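Went to see the McIntyre tour documentary last night. Two hours and ten minutes on a band that made three good records and then argued about a van.

I liked it. I want that on the record before I start complaining.

First complaint: everyone interviewed sits in the same leather chair. The drummer, the ex-manager, the drummer's mother. By the end I was more invested in the chair than in the bass player.

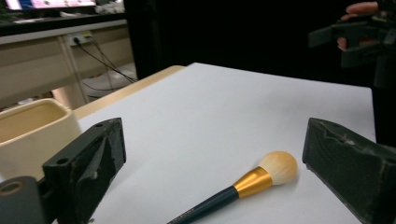
Second complaint: the "we knew it was a hit right away" speech. Four people give it about the same song. The song peaked at 80.

Malou Kirkegaard, who directed, clearly knows this, and cuts from each speech straight to a guy in the parking lot eating soup. Best joke in the movie and it gets no music under it.

Ferenc Szabó plays keyboards and says maybe 40 words total. Every one of them is about parking.

The middle hour is the lawsuit. I took a short nap during the lawsuit. My wife says I missed a diagram.

Then you get the July show, the one they played to 100 people in a room built for 2000, and it's great. They're loose, they're a little mean to each other, the singer forgets a verse and hums it. I'd have watched the whole set.

We get a song and a half. Then back to the chair.

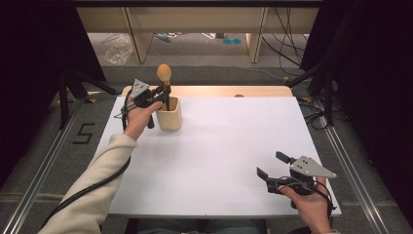 Someone asked if you need to know the band going in. No. My wife thought McIntyre was one man until the second act and she had a better time than I did.

Someone else asked about the reunion rumor. The movie ends with Baldur Arnardóttir saying "never," then "probably never," then asking what the money would be. Draw your own conclusions.

Sound is terrific, by the way. See it somewhere with decent speakers or you'll lose the bass, which the bass player will tell you is the story of his life.

Anyway, I got home and played the second album twice. The van song still holds up. Side two still has the flute on it.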